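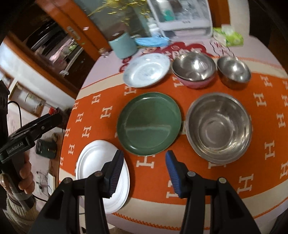 Tamara Vasylenko wrote to me in January that she had given up on gel for good, that her nails were as thin as tissue by the end of it, and would I please, please talk to somebody who makes press-ons and find out if they are any better. She wasn't the only one asking. So I got in touch with Aitana Valcárcel, whose hand-painted sets I have been wearing on and off for a long time now, and we had a very happy two hours on the phone that were supposed to be thirty minutes.

Aitana paints in the back bedroom of her house in Plullcombe under the name Vellside, and she was finishing a set while we talked, so every so often she would stop in the middle of a sentence and I would hear her breathing very slowly, and then she would come back with "Sorry, that was a stem." The set was lemons on a milky white base, with the leaves done in two greens, for a bride who wanted something her grandmother would like.

I asked her how she started, and she laughed and said it was biting. "I bit my nails right down until I was 18," she told me. "I mean sore, I mean ugly. My cousin got me a box of plastic ones from the drugstore as a joke, the ones with the little sticky tabs, and I put them on and I stopped. I couldn't bite through them! And then I got bored with pink, so I painted them." She still has one of those first nails in a drawer, a ladybug with the spots all on one side, and she says she wouldn't show it to me for money.

I wanted to get to Tamara's question early on, and Aitana was careful with it. A press-on can be kind to your nails or it can be pretty rough on them, she says, and most of it comes down to how you take it off. "People are so patient putting them on. They'll sit there for an hour. And then one corner lifts while they're washing their hair and they just rip it. You take the top of your own nail with it when you do that." She soaks hers in warm water with a drop of dish soap and a little oil, and she stays there until they slide. If they don't slide, she stays longer. She puts on a podcast.

For anyone who only needs the nails for a weekend, she likes the adhesive tabs, and she keeps glue for longer wear. The prep is the same either way. She pushes back the cuticles, buffs very lightly (one or two passes, she was firm about this), wipes each nail with alcohol and then doesn't touch anything. "Not your hair, not your phone. Your face especially. Everybody touches their face." I confessed that I put hand cream on before my last set because my knuckles were dry, and there was a silence on the line long enough that I thought the call had dropped.

Sizing was the part I most wanted help with, as I have one thumb that is noticeably wider than the other and had always assumed I was just built wrong. Aitana says hardly any customer of hers matches left to right. She mails out a sizing kit before she paints anything, and she asks people to go up a size if they are in between, and then file down the sides. A nail that is too narrow pinches and pops off, and it sits on the skin in a way that makes even a beautiful design look a bit off.

We talked for a good while about brushes, and I'm afraid I enjoyed this more than some of you will. Her fine liner is a Viklund, a make she came across by accident when another order was out of stock, and she has trimmed the hairs herself with cuticle scissors until there are only a few left. For the base colors she uses Gemier polish, in thin coats, three if it's a pale shade. She doesn't care for one-coat formulas, which she says go on like frosting and then dent if you so much as look at them.

"The flowers aren't the hard part," she said when I asked what beginners should try. "Everybody is scared of flowers. A flower is five dots and a dot. You can do that with a toothpick or the end of a bobby pin. The hard thing is a straight line. If you want to practice something, practice a French tip, over and over, on a piece of plastic – and do it with the hand you don't write with too." She turns the nail as she paints and keeps the brush nearly still, and I have tried this since and it really does help, though my left-handed tips still look like a mountain range.

Last year she shipped 278 sets, every one of them painted by her, and she doesn't want to do many more than that. A shop asked her for 3,000 nails in one plain design and she thought about it for a whole week before she said no. "I would have hated daisies by the end. I like daisies!" What she would love is to teach a small class, and she has been looking at a room above the bakery, with good north light, if the rent comes down.

I asked about the kinds of requests she gets, and she told me about Charoen Yimyam, who ordered a set in matte forest green for playing guitar and needed the right hand long and the left hand almost nothing. She redid the thumb twice to get the curve he wanted. She had a request for a very small portrait of a horse, which took her an entire evening and which she describes as "a brown shape with hope in it."

Before we hung up I asked how she looks after her own nails in between sets, and the answer was oil. Jojoba, morning and night, rubbed in around the edges, and a day or two with nothing on at all. She keeps them short and square underneath. She also files in one direction only, with a glass file, and she throws the cardboard ones away when they come free with things.

Tamara, I hope that gets you most of the way there. Aitana says to start with the tabs and to leave the glue alone until your nails have grown out, and she is happy to send you a sizing kit if you write to her through the Vellside shop page. The lemon set is finished, by the way. She sent me a message later that evening to say the last leaf had gone on crooked and she was keeping it.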